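Nellow opens rental program for tabletop kitchen arm

Nellow has started renting out its tabletop robot arm by the month, with a kitchen practice kit included in the price. Until now the arm was sold only as a full purchase, through the distributor Wouters, at $3,513.

The rental runs for a minimum of 3 months. At the end of that period customers can send the arm back, keep renting, or buy it with part of the fees taken off the price. Nellow has not published the monthly rate, which it says depends on the length of the contract and on whether the customer wants on-site setup.

The program is aimed at college labs, vocational schools and small teams who want to try out pick-and-place work without buying equipment up front. Orders opened in January, and the first units are going out now. Shipping is limited to the continental United States for the time being.

The kitchen kit is the part that has changed most from the version sold last year. It is built around everyday tableware and play food, with shapes that ask different things of a gripper: round bowls, a plate, a squeeze-type bottle, small fruit. Users lay the pieces out on a table, in any order they like, and the arm is guided through moving them.
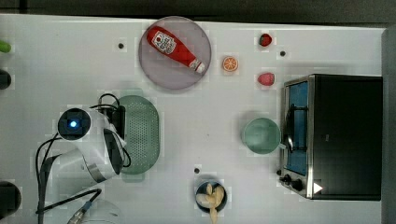

Customers supply their own table and any appliances they want to work next to. Nellow recommends a light, matte surface and says the arm should be fixed down before it is powered on. The manual includes a drilling template for people who want a permanent mount, and clamps are available for those who don't.

The software is called Flarneck and is the same package that comes with the purchased arm. It records each run and plays it back, and it lets the user trim or delete runs before saving them. The current release adds 9 starter tasks for the kitchen kit, among them putting fruit in a bowl and laying a bottle down on a plate. Tasks can be edited, and new ones can be shared between accounts at the same school or company.

Repairs during the rental are covered, apart from damage to cables and finger pads, which are treated as wear items. A replacement set of pads costs $91. Lost kit pieces can be ordered one at a time from Wouters, which will also handle returns.

The closest rival offer comes from Nullum, which rents a heavier arm on yearly terms. That contract includes training days but no kit, and the software license is billed separately.

Nellow says it will add a workshop kit with hand tools and fasteners later in the year. Existing rental customers will be able to swap kits once per contract at no charge, provided the kitchen kit comes back complete. Requests for rental quotes go through the Wouters website or by phone, from 9 in the morning Eastern time.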